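Spent most of July clearing my aunt's house in Huden. She's moved to a two-room suite and she's fine with it. Writing down how we did the sorting because a few of you asked, and because my sister is going to need it for Dad's place.

The house had been lived in by the same person for 40 years. Three bedrooms, a full basement, a garage with a loft. No hoarding, just a normal amount of stuff that had never been asked to leave.

First thing we did was nothing. We walked through with Agnes and let her talk. She told us which things had stories and which were only there. We wrote the first kind down and didn't argue about any of them.

Then she picked what was going with her. She did it with a floor plan of the new suite and a tape measure. The big sideboard didn't fit. She was annoyed for an afternoon and then gave it to Solveig, who has the wall for it.

Everything she was keeping went into the back bedroom and we shut the door. I'd do that again. Once the door was shut we couldn't put her good scissors in the donation pile by accident.

After that, smallest rooms first. Bathroom, linen closet, front hall. You get a room finished on day one and it helps. My cousin wanted to start in the basement and we overruled him.

Towels and old sheets went to the animal shelter. They took all of it, including the ones with paint on them. Phone ahead though, the one in the next town over was full.

The kitchen took longer than any other room. Spices from the nineties, four potato mashers, a drawer of lids that matched nothing. We put every container on the counter with its lid on. Anything left without a partner went out.
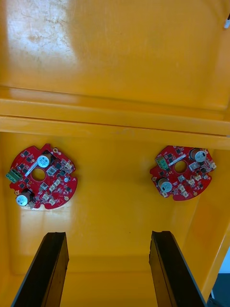
Sorting is mostly about being able to see what you've got. We'd started with brown cardboard boxes and masking tape labels, and by the second day we were opening the same box over and over. So we switched to shallow tubs in bright colours, one layer deep, nothing stacked on anything else. A couple of red round circuit boards on the floor of a yellow container, you can't miss them. The same things at the bottom of a cardboard box and you'd be in there with a flashlight. Dark tubs are no good for small dark things, so the screws and black buttons went in the white ones.

We had five groups: keep, family, sell, give, tip. I'd cut that to four next time. "Family" turned into a place to put things we didn't want to decide about, and then someone had to phone people about them.

If you do have a family group, give it an end date. We sent one email with photos and said thirteen days. Two cousins answered. The rest went to the thrift store and so far I've had no complaints.

Paper is its own job. Don't do it in the same week as the furniture if you can help it. We boxed all of it, took it to my place, and I've been doing an hour after supper. Tax stuff, letters, recipes, recycling. The letters are slow because I read them.

One recipe card says only "Hjørdis Rustad's cake, less sugar". No method, no amounts. Agnes says Hjørdis never gave those out.

Selling: we had a fellow from Wallin through for the furniture. He took the teak chairs and a lamp and was polite about the rest. Brown furniture isn't worth the gas at the moment, so be ready to hear that.

Dean Cropper from next door took the whole workbench, vise included, and came back for the lawn mower. I'd ask the neighbours before listing anything online. It's less money and a lot less waiting around in a driveway.

The tip charges by weight where she is. We did three runs with a borrowed trailer. Old paint and batteries go to a separate counter with its own hours, so look those up first. We didn't, and drove the paint home again.

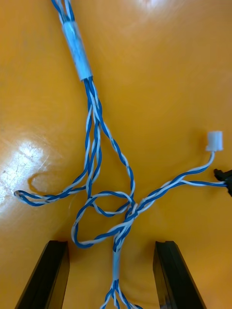 Blue and white twisted pairs, orange top.

Cords and chargers, since someone will ask. One tub, one afternoon. If it fit something we were keeping, it got taped to that thing. Otherwise it went to e-waste. I kept one extension cord for myself and I already owned plenty.

Photos we haven't touched. There are albums, which are easy, and there's a suitcase of loose prints, which isn't. Plan is to bring a handful over each time I visit and have her write names on the backs in pencil.

Agnes came back once near the end, when it was mostly empty. She walked around, said the living room was bigger than she remembered, and asked what we'd done with the coat hooks. They were still on the wall. We took them down and they're up in her new place now.

Things I'd buy beforehand: more tubs, good gloves, a second tape measure, a kettle that stays until the last day. We packed the kettle too early.

Keys go back in the morning. I'll post the list we used once I've typed it up, it's in three people's handwriting at the moment.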